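Print this page
E-mail this page

Iltow Two-Arm Tabletop Cell -- Setup and Care

The Iltow cell is sold as a bench unit for handling cups, mugs and other small household items. It ships with two arms, a wrist camera for each arm and a fixed camera. Allow up to 79 minutes for first setup.

Bolt the arms down before you run any cables. Check the finger tips at the start of each shift and wipe the wrist camera lens with a dry cloth. A mug is a good target for checking the wrist view. 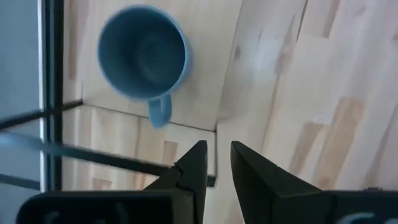 Wrist camera view, fingers clear of the mug.

Fingers are sold in pairs (part Kilta 18). Replace both at once and run the homing routine again. Leave slack in the cables at every joint -- a tight cable will pull a connector loose.

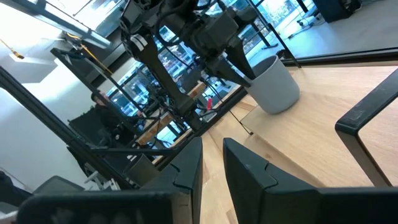 Finger tips in a cup, seen from the other arm.

Bongani Joubert in our service group recommends a joint check every 14 days. Listen for grinding and tighten any loose bracket screws.
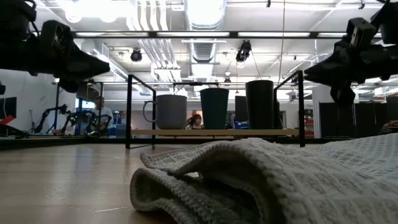
The fixed camera needs its own check after any change to the bench. Confirm that both grippers show at full height. A row of cups on a rack, like the gray, green and black ones lined up on the shelf board, gives you several edges to focus on. Lock the mount when the picture is sharp.

Spare parts and repairs: Tumelo Zulu, Famden service desk.

Print this page | E-mail this page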